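From: Rosalind Hutchins
To: Olthorpe Bookbinding and Paper List
Date: 22/04/2023
Subject: Re: Grain direction and the warped covers

Igor Kolář wrote:

> Second batch of case bindings out of the press this morning and the
> boards are bowing outward again, same as the first lot. Greyboard is
> 2 mm, cloth is the Prekora buckram, endpapers are the cream laid that
> Elif Naz passed on. PVA throughout. I pressed them overnight between
> boards with the brick on top. The kids' class starts the same project
> in September and I would like to give them something that stays flat.
> Is it the glue or the board? Kristýna thinks I should switch to paste.
>
> Also, does anyone still have the cutting layout for the A5 version?
> Mine has coffee on it.
>
> Igor

Igor,

An outward bow (edges lifting away from the text block) means the pull on the outside of the board is greater than the pull on the inside. Cloth stretches as it takes up moisture from the adhesive, goes down in the stretched state, then shrinks as it dries. The pastedown is supposed to do the same thing on the other face and cancel it. In your case it isn't doing enough.

I would check the grain before touching the adhesive. Cut a strip from the endpaper stock in each direction, 15 mm by 100 mm, mark them, hold them together at one end and let the other end droop. The strip that stays straighter is long grain. Then swap their positions and repeat, as the lower strip supports the upper one and can mask the difference. For laid paper don't assume the chain lines tell you anything. Mould-made and machine-made laid differ, and I have had sheets from the same supplier cut both ways.

Greyboard is harder to judge by flexing a full sheet. Use a square offcut and bend it each way with the same hand. If it's still unclear, dampen one face with a sponge and leave it for a few minutes. It curls with the axis of the curl parallel to the grain.

Everything should run head to tail: board, cloth, endpapers, text. If the endpapers turn out to be cross grain, they will expand across the wrong dimension and pull top and bottom instead. You will usually see a slight twist in the cover as well as the bow. You didn't mention a twist, so I suspect the pastedown is simply too light for that buckram. The Prekora cloth is 169 gsm on the swatch card and takes a fair amount of glue. Two fixes:

Line the inside of the board first. A sheet of plain kraft, grain head to tail, glued to the inner face within the turn-ins and dried under weight before casing in.

Or use a heavier endpaper. Anything near the weight of cartridge would be enough. The cream laid is a nice sheet but it is thin.

On the adhesive, Kristýna is partly right. Straight paste is wetter and will make the cloth stretch more, so on its own it could make your bow worse. A mix is different. I use 3 parts PVA to one of wheat paste for the cloth and keep paste alone for the pastedown, where the extra pull is wanted. Bohumila Gajdoš uses methyl cellulose in the mix and gets the same open time with less mould risk in summer. Either will give the kids longer to reposition.

Pressing: overnight is short. The board holds moisture long after the surface feels dry. Put blotter or clean newsprint inside each cover, change it after an hour and again at bedtime, and leave them at least two nights. One brick is not a press, and four books in a stack want more than that. If you still have the Sýkora nipping press with the cracked platen, it is fine with a 19 mm ply board over the crack – just centre the stack.

The two batches you already have can probably be recovered. Hold the inside of the cover over a damp (not wet) cloth, interleave with blotter, and press for several days. Don't dampen the buckram side. It marks.

Cutting layout for A5: boards 215 mm high by 146 mm wide, with 7 mm joint gaps. Spine piece the same height, width equal to the text block thickness plus two board thicknesses. Turn-ins 15 mm all round. Check the joint against a dummy before cutting cloth for a whole class, as the Bralteo cloth we used last year needed 8 mm. I'll scan my sheet and put it in the files section.

Rosalind 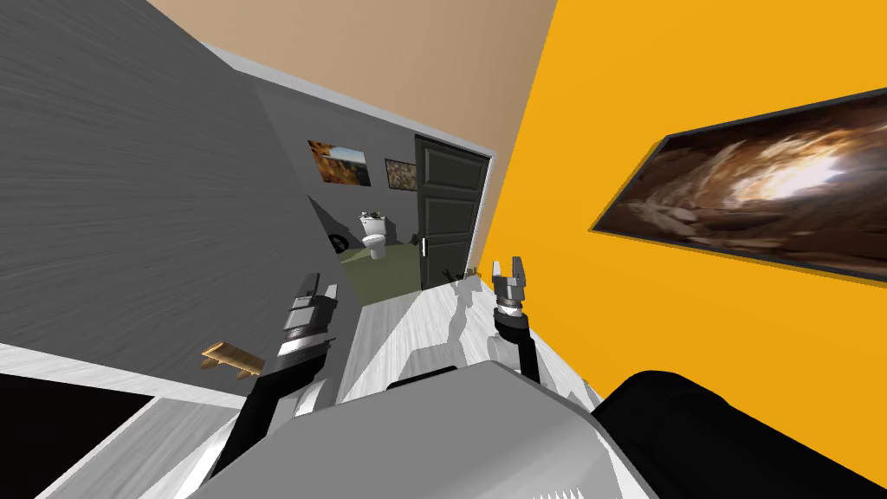

PS. I forgot the corners. Trim the cloth at 45 degrees and leave one and a half board thicknesses between the cut and the corner of the board. With 2 mm board that is 3 mm. Any closer and the board shows through after the first week in a school bag. Tuck the cloth in with the point of the bone folder before bringing over the second turn-in – head and tail first, then the fore-edge.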